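布の把持点選択、深度だけの版と比べた結果

前回の記事で、布を広げる作業の把持点をどう選ぶかを書いた。その続きで、ようやく数字が揃ったのでまとめておく。自分用の記録なので、細かい話が多い。

比べたのは2つの方法。ひとつは深度画像だけから布の高いところを探し、そこをつまむ方法(以下A)。もうひとつは深度に加えて色画像も入力にして、持ち上げたあとの面積の増え方を予測するネットワーク(以下B)。Bの考え方はThaís Queirozさんが社内の勉強会で出した案が元になっていて、実装は私とGyőző Nyitraiさんで分担した。

学習に使ったのは3,646回分の把持の記録で、そのうち選別後に残ったのが2,840回。落とした分の多くは、布が台の外に出て面積を計算できなかったものと、カメラの時刻と関節角の時刻がずれていたもの。時刻のずれは記録側の不具合で、途中で直したが、直す前の分は使わないことにした。もったいないが、補正して混ぜるとあとで疑わしくなる。

評価の手順は次のとおり。布を丸めて台に置き、1回の試行で最大3回までつまみ直しを許す。最後に真上から見た面積を、同じ布を手で平らに広げたときの面積で割る。これを被覆率と呼んでいる。布はタオル、無地のシャツ、プリント入りのシャツ。
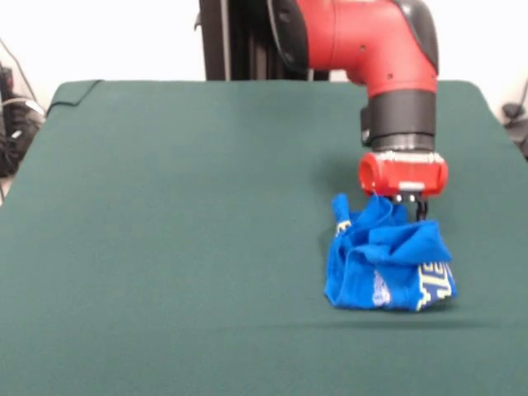
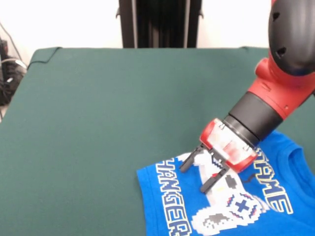 結果から書くと、タオルと無地のシャツではAとBの差はほとんど出なかった。高いところをつまむだけでも、そこそこ広がる。差が出たのはプリント入りのシャツで、Bのほうが被覆率が高く、ばらつきも小さかった。

最初は、Bが絵柄から布の向きを読んでいるのだと考えた。文字が見えていれば、どちらが前身頃かは人間にもわかる。ただ、Adanech Workneh さんに「色をグレーに落としても同じ結果になるのでは」と言われて試したところ、被覆率はあまり下がらなかった。次に絵柄の部分を塗りつぶした画像を入れると、今度ははっきり下がった。色そのものより、輪郭の折れ方を見ているらしい。まっすぐなはずの文字の縁が途中で切れたり曲がったりしていれば、そこに折り目がある。深度では高さの差が小さすぎて拾えない折り目が、この方法だと拾える。

この解釈が正しいかどうかは、まだ決められない。塗りつぶし自体が学習時にない入力なので、それで性能が落ちただけという可能性が残る。縞模様の布を足して、同じ傾向が出るかを見るつもりでいる。

失敗の内訳も見た。いちばん多いのは、2枚重ねでつまんでしまう失敗。シャツは筒になっているので、上の1枚だけを取りたいのに下の身頃まで挟む。AでもBでも起きて、頻度もあまり変わらない。これは把持点の問題というより、指を下ろす深さと開き幅の問題だと思う。今は開き幅を固定しているので、次は深さと開き幅も出力に含める。

もうひとつは襟。襟はリブで厚みがあり、Aは丸まった襟を「高いところ」と見なして選びやすい。つまめることはつまめるが、襟を持つと身頃がねじれたまま下りてくることが多い。Bは裾や肩を選ぶ割合が高かった。

計算時間についても書いておく。Bは推論が重く、つまみ直しのたびに待ちが入る。候補点を先に間引けば減らせるはずで、Himoraの古い版に使えそうな処理が残っている。移植はまだ手をつけていない。

台の敷物を替えた件は前に少し触れた。以前の白い天板では、白いタオルの輪郭を切り出すところで失敗していた。緑にしてからは切り出しの調整がほぼ要らなくなった。同じような実験をする人は、先に敷物を決めてからデータを取ったほうがいい。私は順番を逆にして、初期の記録をかなり取り直した。

縞模様の布の結果は11月の発表までに出したい。評価用のスクリプトは整理が終わったら置き場所をここに追記する。

お問い合わせ | © Clavarmont 布操作ノート | ページの先頭へ戻る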